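Home > Yard and Garden > Compost
Neighbors are complaining about my compost. What am I doing wrong? 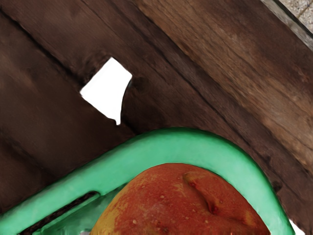
Posted by Kuldeep Mishra, Heltstead

I started composting in October with great ambitions and a library book. I now own 26 gallons of something that smells like a gym bag left in a hot car. My neighbor has begun closing her windows in a way I can only call pointed.

It gets all our kitchen scraps, plus grass clippings whenever I mow. I turn it when I remember to, meaning when the neighbor looks at me. It's slimy at the bottom and the top is mostly melon rind. The book says compost should smell "like a forest floor." Which forest?

Seema Tomar
Too wet and too green. Kitchen scraps and grass are both nitrogen, and grass mats down into a sort of felt that no air gets through. You need browns: dry leaves, torn-up cardboard, straw, shredded paper. Put in 2 buckets of browns for every bucket of scraps and be stingy with the grass.

For the mess you have now, fork the whole thing out onto a tarp (pick a day when the neighbor is out), mix in as much cardboard as you can tear before your hands give up, and pile it back loosely. Then turn it twice a week. Mine went from swamp to merely earthy in 12 days. Squeeze a handful – if more than a drop or two comes out, it wants more cardboard.

Also, no meat, cheese or cooking oil. You didn't mention any, but people never do.

Sarla Gautam
just bury it. my grandfather dug a hole and threw everything in and had the best beans in Tveit. never owned a thermometer or a book

Jyoti Upadhyay
Seema has it right. I'd add that melon rinds break down a lot faster if you chop them first, and a spade does the job. Keep a bag of dry leaves next to the pile and throw a layer over every load of scraps, which helps with flies too.

I bought a bottle of compost starter my first year and can report that it made the bottle empty. A shovelful of old garden soil does the same work. And take the neighbor some tomatoes next summer. It took three bags before mine waved.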